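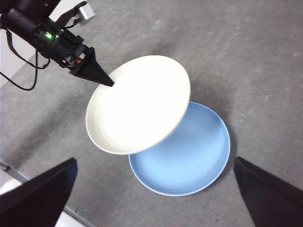
White plate up on edge over the blue one, fingertip at the rim.

Thread: Plate unstacking, arm keeps pushing after the stop

platecell_3
Posted in Faults and Safety

Looking for ideas on a fault in our Kultbridge cell. The task is plain: two plates, white on top of blue, the arm goes in at the rim of the white one, tips it, takes hold and moves it off. Motion comes from Sorkmont, and Lalta sits on top and decides when to close the fingers.

Out of 935 cycles I have 29 where the force limit trips while the plate is being tipped. The limit is 60 N. A trip I can live with. The problem is that the arm doesn't hold still afterward. It keeps moving down a little before it stops, and on one of those the white plate chipped and a piece landed outside the mat. No one was hurt. The guard door was closed, but I had been reaching in to reset plates by hand earlier that afternoon, so I've stopped running it.

The log has 142 ms between the trip and the last motion command. Is that normal for Sorkmont?

gearlash
No. The log time isn't the stopping time, though. You get the trip, then the command queue runs out, then the brakes. What speed are you at when you touch the rim?

platecell_3
Approach is slow. Then the tip move is faster, I think the default. I never changed it.

gearlash
That would be my first guess. Default speed is for free air. Set the tip move to the same speed as the approach and see if you still get trips.

oddbolt
I don't agree that speed is the first thing to look at. If commands are still going out after a trip, the stop is being handled in software, by the same program that is doing the moving. Slow it down and you just have the same fault with less force behind it. Where does the force signal go, the safety input or Lalta?

platecell_3
Lalta. Berisha did the install and wired it that way. There is an e-stop on the safety circuit and the door is on it too, but the force limit is only in Lalta.

oddbolt
Then it isn't a safety stop and you shouldn't be reaching in on the strength of it.

gearlash
Agree on reaching in. Still think the trips themselves are from speed.

platecell_3
OK, so two separate things. I'll keep the door closed for all resets from now on.

On the trips, I went back through the 29. Most have the fingers low on the rim when they start to tip. The white plate sits right down on the blue one, so there isn't much room to get under the edge.
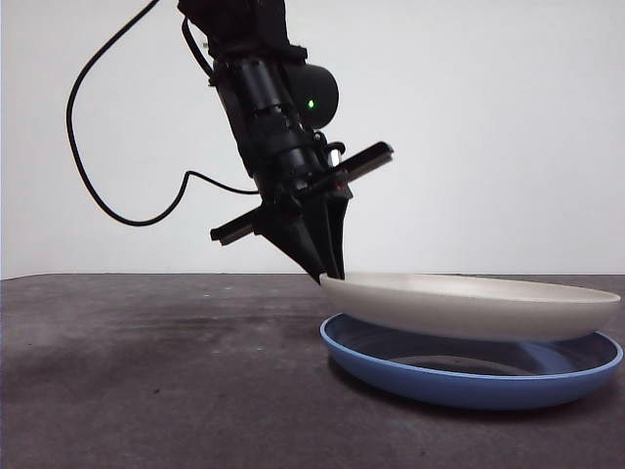 If the tips start too low they can end up loading both plates at once, and then the force climbs very fast. The height is taught once in the morning and I don't check it again. I swapped in a different blue plate in June and never retaught it, so that may be part of it.

wristcable
Check your cable too. We had a loop on ours that was fine in most poses and pulled at the wrist in one, and the force reading was off by enough to matter. Ours read high before it touched anything.

gearlash
Easy to test. Run the whole move with no plates and plot the force.

platecell_3
Did the dry run with the door shut. Force is flat until the wrist turns for the tip, then there's a small bump. Nowhere near 60 but it's there every time. I gave the cable more slack and the bump is smaller.

Retaught the height as well and put the tip move down to approach speed. No trips so far, but I've only done a short run.

oddbolt
You changed three things at once, so you won't know which one it was. And the stop is still in software.

platecell_3
I know. I asked Berisha for a quote to bring the force limit onto the safety input. They say the hardware will take it but the Lalta config has to be redone, and they want to be on site for that. Not running unattended until it's finished.

wristcable
Put something over the mat edge in the meantime. Chips from those plates go farther than you'd think.

gearlash
Post the stop time once the rewire is done. Would like to compare it with the 142.

platecell_3
Will do. Waiting on a visit date from them.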